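Notebook, bin picking cell
October, entry started 9:30

Continued with the pick planner. Yesterday I left it in a bad state: the planner returned a grasp for every request, but many of these grasps were not reachable once the wall check was turned on. I wanted to know if the problem is in the sampling or in the collision model.

First I checked the bin mesh. Jinfeng Jiang made it from the old drawing, and in that file the walls are straight. The real walls slope in toward the floor, so close to the bottom the free space is smaller than the planner believes. I made a new mesh with sloped sides and put it in the Voltar config under the same name, so no launch file has to change. Please pull before you run anything.

Then I let the sampler produce 2000 candidates on one recorded point cloud, with both meshes. With the old mesh 68 survived the filter after scoring. With the new mesh 61 survived. The difference is small, but the seven lost ones were all near the foot of a wall, and two of them had been in the top of the ranking. This explains at least part of the protective stops from last week.

The second topic is the segmentation. The translucent blue plastic is still the worst item for us. The depth has holes on the folds, and the mask is then split in two or three pieces, each with its own grasp proposal. The white flat package is easier, but its height over the floor is so low that the plane removal sometimes eats it. I lowered the plane threshold and will compare on the recorded set.

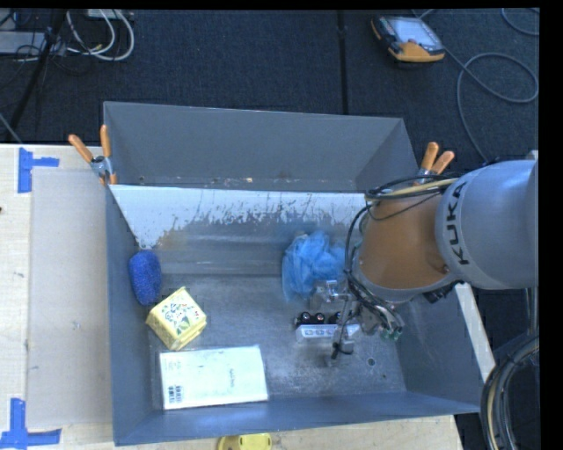
Should the planner drop a candidate when only the wrist, and not the fingers, comes close to the wall?
It should keep the candidate and first try to turn the tool about the approach axis, in steps of 30 degrees, and drop it only if all steps fail. Lieven Aerts has written this loop already in the Ivarley branch, but without a time limit.

I merged his loop at 14:00 and added the limit. One bug on my side: the angle was given in degrees and the function wanted radians. I lost an hour with this – the unit is now in the parameter name.

Open points:
Cables on the wrist are not in the collision model. A simple capsule is maybe enough.
Log the reason for each rejected candidate. Now we see only the total.
Ask Jinfeng if the drawing for the Kang bin has the same mistake.
Rerun the plane threshold test tomorrow morning, before the cell is used for calibration.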